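3.2 What people keep in the second drawer

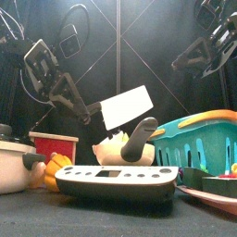 Why do kitchen drawers fill up with things their owners never use? Mostly because putting something in a drawer is easier than deciding about it, and a drawer lets you put off the decision for years.

That's the short version, anyway, and it's the one I'd have given you before I started this project. The longer version took me through 24 kitchens in Pluvcombe, a notebook with a coffee ring on nearly every page, and a lot of very kind people who let me poke around next to their stoves (thank you all, again!).

I should explain the drawer thing first. Almost every home I visited had a top drawer for forks and spoons, and it was nearly always in decent order. The second drawer down was where it got fun. Ningsih Nair, who coded half of the interviews with me, started calling it "the maybe drawer" in her notes, and the name stuck so well that I've given up trying to find a more respectable one. It holds the melon baller, the spare peeler, the birthday candles, the cleaver somebody got as a wedding present and is a little scared of.

Each visit had two parts. We sat down and talked for 20 minutes, usually over tea, and then we opened the drawer together and I asked about each item as it came out. I didn't ask people to tidy up beforehand, though I'm sure a few did — one drawer smelled strongly of lemon spray. Following Lucian Anghel's advice from the pilot, I asked "when did you last hold this?" in place of "do you use this?" The second wording made people defensive. The first one got stories.

And what stories! A woman in one of the older houses on Linero Street kept three garlic presses, and could tell me exactly which argument each one had come out of. A retired baker kept a dough scraper with a split handle that he said he would "fix in January," and he had said the same to his daughter seven years running. Figure 7 is placed at the head of this section, and the full item list is in the appendix for anyone who likes that kind of thing as much as I do.

We sorted the reasons for keeping an item into four groups: it was a gift, it might be needed, it belonged to someone, or it had simply been forgotten. I expected "might be needed" to win easily. It did come up a lot, but people often switched reasons halfway through a sentence, starting with usefulness and drifting toward a mother or an old roommate. Ningsih and I disagreed over how to code those. We ended up giving them both codes, and Section 4 goes into what that does to the totals.

One more wrinkle is that renters talked about their drawers quite differently from owners, and I'll take that up next.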